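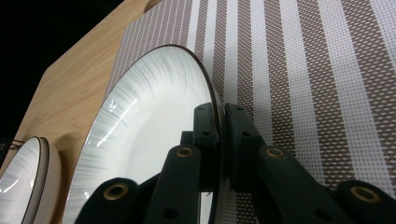 White plate, thin dark brown rim, gray brushed streaks.

FOR IMMEDIATE RELEASE

Dindari to reopen in August with bigger kitchen, shorter menu and an all-day Sunday lunch

Neighborhood restaurant Dindari opens its doors again in August after a full rebuild of the kitchen and dining room. New stoves, new floor, new roof over the back half. Same owners, same chef, same phone number.

The restaurant closed when a burst pipe above the prep area brought down part of the ceiling. Early plan was a quick patch and back open in weeks. Then the builders got a look at the wiring. Parent company Gutanico decided to do the whole lot in one go and pay for it out of the fund set aside for a second location. The second location is on hold. No date for that, please don't ask the front desk.

"We could have patched it and been patching it forever," said Stella Mussa, managing partner at Gutanico. "I didn't want to have the same conversation with the same plumber every winter. He's a nice man. I've seen enough of him."

The menu

Down to 17 dishes from a list that used to run over both sides of the card. Chef Bakari Massawe has kept the ones regulars would of complained about losing: coconut fish stew, charred eggplant with peanut, the goat on the bone, the green mango salad. Gone are the burger, the pasta and the two soups. The soups may come back when it gets cold.

New on the list: braised short rib with tamarind, a pumpkin leaf curry, grilled corn with lime and chili, and a flatbread made to order from dough that rests overnight. Also a rice pudding with cardamom and burnt sugar. Massawe worked on the pudding all through the closure, mostly in his own kitchen at home. His neighbors have eaten a lot of pudding.

"Short list means I can cook every plate on it the way I want," Massawe said. "Before, there were things on there I hadn't tasted in a month. A chef shouldn't be saying that out loud but there it is."
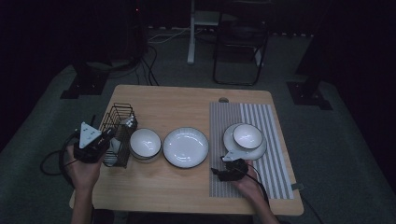
Table setting, with white dishes and a black wire rack.

Sunday lunch

The big change. Dindari used to close on Sunday. From reopening week it will serve one long lunch from noon until 6 p.m., no set seatings. Come at noon, come at four. Everything is shared and brought to the middle of the table — stew, rice, two vegetable dishes, flatbread, relishes, something sweet at the end. Kids eat from the same food at half price. Vegetarian version on request, tell us when you book. Vegan too but we need a day's notice for that one.

Tables of up to 12 can be booked. Bigger groups should call and ask for Faraji Rashidi, dining room manager, who will try to work something out with the side room.

Rashidi has been asking for a Sunday service for years. "Families call up every single week and I've had to send them somewhere else," he said. "Good places, most of them. But still."

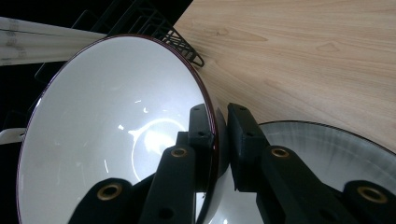
Drinks are changing as well. Gil-soo Koo joins as bar manager and is putting together a short list of house sodas: ginger and black pepper, hibiscus, roasted barley with honey. Beer and wine stay. Cocktails limited to four at a time, changed when Koo gets tired of them. Coffee comes from Satis, a roaster across town, in place of the old machine blend. There is now decaf.

The dining room

Main room has been repainted and the low wall by the entrance taken out, so strollers and wheelchairs can get straight in from the street. New restroom with wider door. Softer ceiling panels over the middle tables after many, many comments about the noise. Building work was led by Victor Lema of Shemweta, who also put in the new extractor. Neighbors upstairs should notice a lot less frying smell.

The old bar counter was saved and is back in it's place, sanded and oiled. Scratches left in.

Booking

Bookings open now for the first month, by phone or at the front window between 10 a.m. and 2 p.m. The waiting list for news of the reopening stands at 831 names and everyone on it gets first pick of tables for the opening weekend. Half the room is held for walk-ins on weeknights. Gift cards bought before the closure are still good, no expiry, bring the card or the reciept.

Jobs

Dindari is hiring two line cooks, a dishwasher and weekend servers. Paid training. Drop in with a resume and ask for Faraji, mornings are best.

Press contact

Stella Mussa, Gutanico. Interviews with the chef by arrangement, afternoons only. Menu and floor plan availible on request.

###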